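Home Publications Data Contact Search

3.2 Storage of tape and small supplies at the workbench

The second part of the Jelmont study looked at how small supplies are kept on a shared bench when no drawer is within reach. Tape was chosen as the main item. A roll is used often, put down quickly and seldom returned to its box, and its flat ring shape makes it stable on a solid surface but less so on an open one. The bench was covered with black cloth and placed against a painted wall.
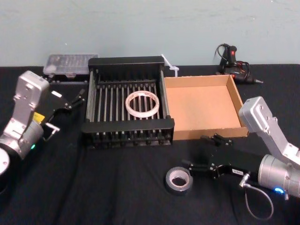 Respondents in the bench survey (n = 291) were asked where a roll in daily use should be kept. Of these, 78 preferred an open holder to a closed box, mainly for speed of access. Open holders sold for this purpose by Nultard and Ko have solid floors. Household racks are cheaper and easier to find, but their floors are made of rods, and the spacing of the rods sets a lower limit on the size of item that can be stored.
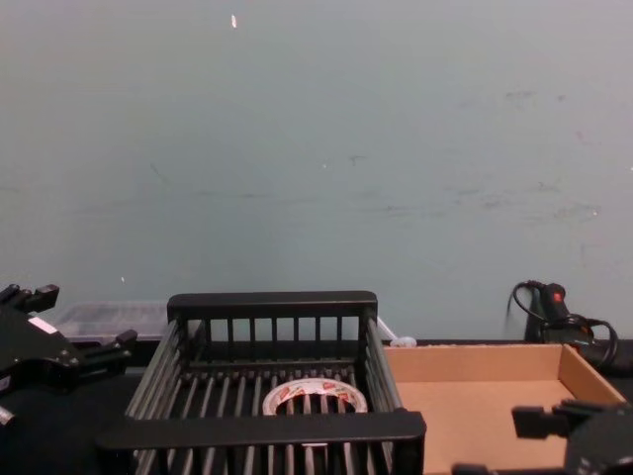 For a roll of tape this limit has little effect. The outer diameter spans several rods, and the load is spread over all of them. Smaller supplies behave differently. Clips and cable ties can pass between the rods, and we therefore assigned them to a shallow tray. Items with cords were given a fixed place at the back of the bench, clear of both the rack and the tray.
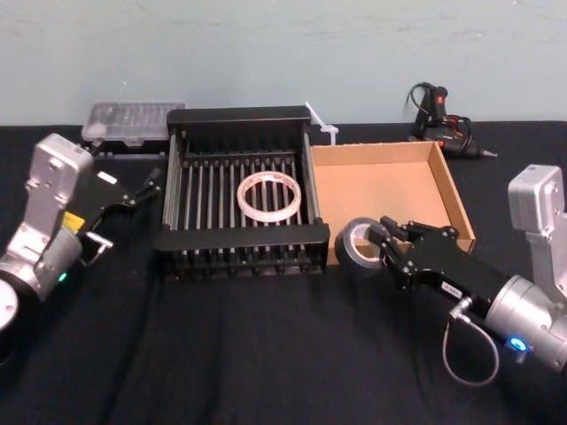 Figure 4. Workbench with black cloth cover, arranged for the storage study. The supplies occupy the rear half.

Wear on nearby surfaces was treated as a separate question. The Clastatport guidelines for shared benches recommend a clear strip between stored items and the wall, but they do not give a width. In our bench survey, 80 respondents reported leaving no gap at all.

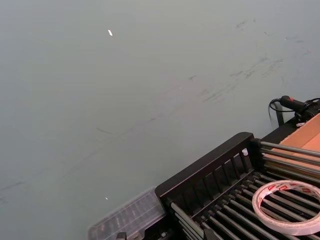

Legibility is the other property that affects retrieval. A user who keeps several kinds of tape needs to tell them apart without lifting each roll, and clear and double-sided tapes look much alike from a distance. Some makers print along the outer edge of the roll. The small red marks on the double-sided tape are of this type; they remain exposed when the roll lies flat on the rods, although print of this size is hard to read at an angle. Standing the roll upright would turn the edge toward the user, but it would also let the roll move along the rack. We kept the flat position for all further trials and recommend a larger label where more than one kind of tape is stored.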